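Home & Workshop > Reviews > Desks and Tables

Patwood folding worktable, two months of use

I bought this table in March, after my old desk started to lean to one side and I could not trust it with a full cup of tea anymore. My apartment is small. I needed a surface where I can cut paper, glue book covers and also eat dinner, and which I can fold against the wall when my sister comes to sleep over. The Patwood was on sale at Storgate and I took it home the same evening.

First, the assembly. The box says one person is enough. I would say one person and a half. The legs are easy, you push them in and tighten four bolts, but the hinge under the top must be held in the correct position while you put in the screw, and I have only two hands. My neighbor Akihiko Oda came to hold it for me. He builds shelves for his own kitchen and he told me that the screws are softer than they should be, so please use a hand screwdriver and do not force them. I damaged the head of one screw before he said this.

The instructions have drawings only, no words. Mostly this is fine. Drawing 9 shows the locking bar the wrong way around, I am quite sure about it, because when I followed it the table did not lock. I turned the bar and then it clicked.

Now the good part. When it is open and locked, the table is very steady. I press hard when I cut bookboard, and my previous folding table (it was an Ebihara, lighter and cheaper) used to move a little with every cut. This one stays in its place. The height is 735 mm, a little lower than my old desk, and for standing work I find it too low. For sitting it is good for me, but I am not a tall person. My friend Tomomi Tsuchiya, who is taller, said that her knees are close to the bar.

The top is the reason why I wanted to write this review. It is smooth and has a matte coating, and glue comes off easily if you wipe it within a few minutes. I left some wheat paste on it during one night and in the morning I had to use warm water and patience, but there was no mark after. Tea also leaves nothing. A red marker did leave a pink shadow, and it is still there – I put my cutting mat on it.

Please do not cut on the top directly. I did it one time, a short line with a new blade, and I can feel the line with my finger.

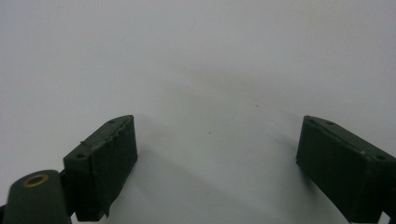 Folding it is slower than I expected. You must take everything off, of course, and then pull both locks at the same time. The locks are at the two ends, so with short arms it is not comfortable. After some weeks they became looser and now I can do it without thinking much. Folded, the table stands by itself, but I would not leave it like this where small children run. I put mine behind the bedroom door.

The rubber feet are the weak point. One came off already in the second week. I wrote to the shop and they sent me a new pair, without asking for a photo or receipt, and it arrived on Monday. The new ones are a bit harder and they hold better. On a wooden floor I would still put felt under them.

I also looked at the Praltau table before buying. It has a drawer, and it costs 40 dollars more. The drawer is nice for needles and bone folders, but it makes the folded table much thicker, and then it does not go behind my door. If you have more space than me, maybe look at that one also.

I would buy the Patwood again, at the sale price. For the full price I would want better screws and a corrected drawing 9.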